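Rudside pharmacies to take back unused medicine from July

Residents of Rudside will be able to hand in unwanted medicine at any of the town's pharmacies starting in July, under a plan the town council approved this week. Until now the only drop-off point was the Clinidau health center on Marik Road, open two mornings a week.

The council said the center collected 300 pounds of tablets, syrups and creams last year, and that much more is thought to end up in the trash or down the drain. In a mail survey of households, 83 percent of those who answered said they had medicine at home that they no longer needed.

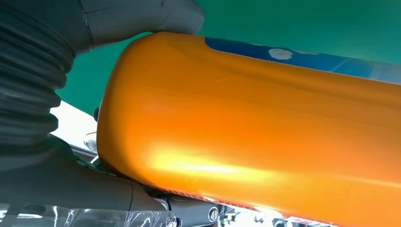

Each pharmacy will get a locked steel bin near the counter. The bins will be emptied by Sampaio, the waste firm that already serves the health center, and the contents will be burned at a licensed plant outside the county. The town has set aside up to $3,000 for the first year, mostly for the bins and for printed leaflets.

The service is free and no proof of address is needed. Pharmacies will accept prescription and over-the-counter medicine in any form, including eye drops and inhalers. Needles, thermometers and chemotherapy drugs will not be taken at the counter and should still go to Clinidau, where staff have separate containers for them.

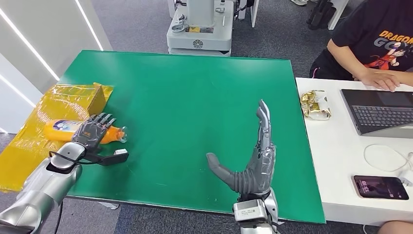 Tablets should be tipped out of their cardboard boxes, which can go in with household paper, but blister packs can be dropped in as they are. Liquids must stay in the container they came in. An orange plastic bottle with its cap on and its label in place can go straight into the bin, though people may want to black out their name and prescription number first. Empty bottles are not part of the plan and should be rinsed and put out with plastics where the hauler accepts them.

Pet medicine is covered as well, apart from flea collars and sprays in pressurized cans.

Leaflets listing the pharmacies and their hours will be mailed with the next water bill. The drop-off at Clinidau will keep its present hours through the summer, and the council will review them in October.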